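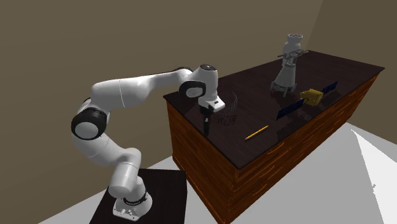

Home About Work Notes Contact

About Gomow

Gomow gathers examples for robot learning. Other groups train the models. We supply the runs they train on, in simulation and on real arms, and we spend a lot of our time throwing runs away.

Benedek Pálfi and Sudheer Devadiga started the company after several years of working with demonstration sets that looked fine on paper. You would open one up and find the same grasp, from the same side, on the same cup, 999 times over. We didn't believe those sets taught a robot much, and we still don't.

So we are picky, and a bit gloomy about the claims made in this field, including our own. Our tabletop set, Tuhiwai, currently holds 3,489 simulated runs. We kept 1,156 of them for release. The rest are stored with a note on what we thought was wrong, and clients can have those too if they ask. A few have told us the rejects were more use to them.

Simulation is cheap, and that is the trouble with it. A rendered arm can reach for a pencil or a wire basket all night without wearing out a motor. Whether any of that carries over to a real bench is a separate question, and we won't answer it for you with a chart. We test on 3 real arms and publish the failures next to the successes - same page, same size type.

We don't use the word "general." We don't promise that more data will fix your policy. Sometimes it does. Sudheer keeps a second set, Givel, for objects with thin parts and odd outlines, mostly to find out where our own methods fall over.

If you want to see samples before you pay for anything, write to us. Benedek reads the mail in the morning and will probably ask what you have already tried.

We use cookies to remember your settings. Accept Decline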